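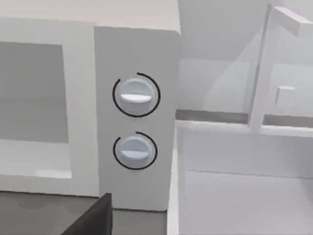

Can a Machine Do the Chores Yet?

Dimthorpe Museum of Work and Machines
Learning pages for readers aged 8 to 11

Turning a knob

The microwave oven in the picture has two round knobs, one above the other. Each knob has a raised ridge across the middle for gripping, and a black arc drawn round it on the white panel. There are no numbers and no buttons. The kitchen was drawn by a computer, and so was the dark robot finger near the bottom. It is a practice kitchen, and the chore to think about is one that you may do at home: turning a knob.

Hold out your hand and pretend to turn one. Your thumb and fingers close on the ridge, your wrist rolls, and your arm keeps still. You probably did not think about any of those movements. A robot has to be given, or has to learn, every one of them.

First it must find the knob. A white knob on a white panel is harder for a camera to pick out than a red knob would be. Next it must work out how far away the knob is. If the robot stops too soon, its fingers close on air. If it goes too far, it bumps the oven and may push it along the worktop. Then it must squeeze. Too gentle a squeeze will slip, and too strong a squeeze may break something. Last of all it must turn its wrist in the right direction and know when to stop.

Why practise in a pretend kitchen?

A kitchen made by a computer is called a simulation. It works in some ways like a video game. The computer knows the rules for how things move, so that when a pretend finger pushes a pretend knob, the knob turns.

Practising in a simulation has several advantages. A dropped plate can be put back at once. The robot can try the same chore at night, or try it on many computers at the same time. The people in charge can change the colour of the cupboards or move the oven to a new place, and see whether the robot still manages.

There is also a difficulty. Real kitchens are untidy. Real knobs can be sticky, stiff or loose, and sunlight through a window can dazzle a camera. A robot that does well in the pretend kitchen may do badly in a real one. Engineers call this problem "the reality gap", and a great deal of their work goes into making it smaller.

Which chores can machines do already?

Some machines have been doing our chores for a long time. A washing machine washes, rinses and spins. A dishwasher cleans plates. These machines do their work inside a closed box, where everything is arranged to suit them. A person still has to put the things in, take them out and put them away.

Robot vacuum cleaners are a newer kind of helper. They move about the floor by themselves and turn round when they meet a wall. They are useful on flat floors, but they cannot climb the stairs, and a sock or a shoelace may stop them.

In factories, robot arms lift, paint and join things all day. They are strong and very exact. In most factories, however, each part arrives in the same place every time. If you moved the part to another shelf, many of these arms would reach for the old place and find nothing there.

Which chores are still too hard?

Folding clothes is one. A shirt changes shape whenever it is picked up, and it hardly ever lands the same way twice. Clearing a table is another, as the robot must tell a dirty cup from a clean one and must not throw away somebody's homework. Cooking a meal joins dozens of small jobs together. Opening a drawer, filling a pan and turning a knob may each be possible for a robot in a laboratory, but doing them all in the right order in a strange kitchen is much more difficult.

Shops have hard chores too. Putting tins on a shelf is possible for some machines. Putting out soft fruit, bread and bags of crisps asks for a different touch each time.

An experiment at the museum

In April our education officer, Salamatu Okeke, invited families to try a chore in the way that a robot might. Each person wore a thick oven glove, closed one eye and turned a stiff knob on a wooden board from one mark to another. The glove took away most of the feeling in the fingers, and the closed eye made distances harder to judge.

There were 328 tries in all. In 200 of them the knob stopped at the right mark. Many people said that they turned it too far because they could not feel it moving. Several of the younger visitors did better on their second try, after they had slowed down.

Try it at home

Ask a grown-up before you begin. Do not use a real cooker or a real oven for this activity.

You will need a jar with a screw lid, a pair of thick gloves and a partner.

1. Put the jar on a table with the lid on, but not tight.
2. Put on the gloves and shut your eyes.
3. Your partner gives you orders, such as "left", "forward", "squeeze" and "turn". Do only what you are told.
4. Stop when the lid is off. Write down how many orders it took.
5. Change places, and try to use fewer orders.

You may be surprised by how many orders are needed. If your partner forgets to say "squeeze", the lid will stay where it is.

So, can they do it yet?

Machines can do some chores well, some chores slowly, and many chores not at all. A robot that could walk into any home and do all the housework has not yet been built. People who study robots do not agree about when one will be.

Words to know

Gripper: the part of a robot that holds things, as a hand does.
Sensor: a part that lets a machine see, feel or measure something.
Simulation: a pretend place or event made by a computer.
Reality gap: the difference between how a robot does in a simulation and how it does in the real world.

Page last checked: 15 December 2020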